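4.3 What the garment demonstrations do and do not show

The claim usually made for teleoperated demonstration is that a person who can do a household task can pass it on to a robot by doing it through the robot's arms. We accept the first half of this with few reservations. The second half is harder to support, and the garment portion of our data is where we had the most trouble supporting it.

The Pikcombe set contains 1038 demonstrations across all tasks. Of these, 193 involve clothing on a hanger, and only 70 were kept for training the policy discussed in this section. The screening was done by one of us (Benmoussa) working from the head camera alone, before any policy had been trained, so the choice could not have been influenced by the results. It could well have been influenced by taste. A second reader using the same written rules would probably have kept a different set, and we did not pay for a second reader.

Two things pushed episodes out. The first was hesitation. Operators working at a garment rack tend to stop, back away and come in again from another side, and a policy trained to copy them will copy the stopping as well. Earlier work with the Tedier interface treated pauses of this kind as noise to be trimmed. We are not convinced. A pause in front of a crowded rail may be the only trace left in the data of a decision about which garment to take hold of, and trimming it leaves a hand that moves with confidence for no recorded reason.

The second was the camera. The head view is the main input to the policy, and it is a poor witness. It swings when the operator looks around, and during a swing the edges that a grasp depends on (collar, seam, hanger hook) are smeared into each other. Views within one room also differ far more than the task description suggests. Figure 6 gives three views from the same room, with the same kind of instruction in force: deal with the yellow garment on the rail.
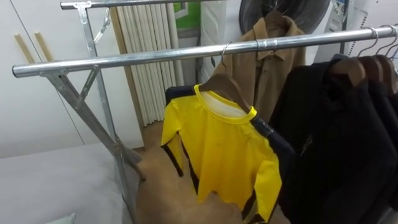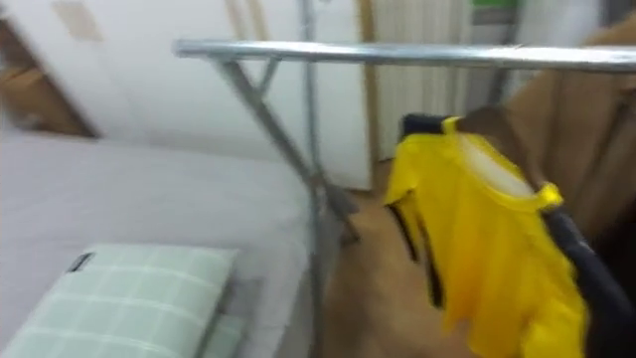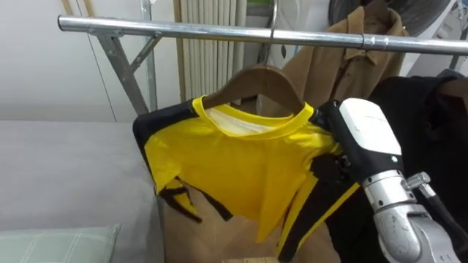
Figure 6. Head-camera views of the garment rack. The robot's gripper is in view only in the last of the three, where it holds the yellow jersey at the shoulder near the collar. The middle view shows motion blur.

A reader looking at the last view will be inclined to say that the robot "knows" to take a shirt by the shoulder. It doesn't follow. In a demonstration the person chose the contact point, and the arm went where it was sent. What the policy receives is a pairing of pixels and joint positions, and many rules would fit that pairing. Go to the shoulder is one. Go to the place where yellow meets black is another, and it would do just as well on this jersey and badly on the brown shirt behind the rail or on anything in the dark group at the right of the first view. We have no test in the present study that separates the two rules. Such a test would need the same operators, the same rack, and a plain garment in the same position, and we should have planned for it in April when the rack sessions were laid out.

The middle view raises a different objection. It is easy to argue that blurred images should simply be dropped, and the Lombardi protocol does so by default. Dropping them improves the held-out error by a visible margin. It also removes the moments when the operator is searching, so the held-out set becomes easier at the same time as the training set becomes cleaner. An improvement obtained that way should be reported with both causes attached. We therefore give all results in this section with blurred images left in, and the filtered numbers appear only in the appendix.

Hand guiding, in which the operator moves the arm directly, was tried on the same rack for comparison. It is quicker to learn. The operator's own hands and sleeves then enter the view, though, and with cloth as the target, a sleeve is the last thing one wants to add. The Zultitz group has argued that this can be masked out afterward. Perhaps it can on a hard object with a known outline. We were unable to do it reliably on hanging fabric, and the hand-guided episodes are not part of the 70.

None of this shows that demonstration is the wrong way to teach garment handling. We would say only that a count of episodes is weak evidence of what has been taught, our own count included.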